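**Left jaw stops closing partway through a run**

**wurner_bench** – 28 Sep 2022
Third time this month, so I'm asking. Hand-held gripper, soft stuff only, and somewhere in a session the left jaw just quits closing. No error, no beep. Trigger still feels normal. Power cycle and it's fine for another 20 minutes. Counter said 643 cycles the last time it went.

This is the kind of load I'm giving it: 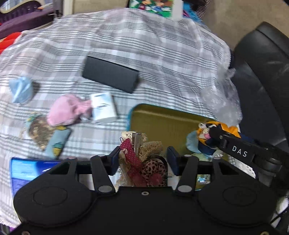 *Ribbon, lace and leopard print in the jaws, second gripper on the figurine.*

Am I asking too much of it?

**seidel88**
Nah, that's nothing. I'd put money on thermal cutout. You're holding a squeeze on squishy fabric, the motor never hits a hard stop and it cooks. Drop the current limit a notch.

**T. Fröhlich**
Don't agree, sorry. Mine did the same and it was lint in the linkage pivot. Lace sheds like mad! Pull the screws and have a look before you touch any settings.

**seidel88**
Lint doesn't clear itself with a power cycle though, Theda.

**T. Fröhlich**
It does if the jaw re-homes wide open on boot – mine spat out a grey wad doing exactly that.

**wurner_bench**
Ok, pivots first, then current. And that metal clip, would you keep using it? Bit worried about it letting go near my face.

**seidel88**
Safety glasses, mate. And fingers out of the jaws when you reboot, that re-home is quick.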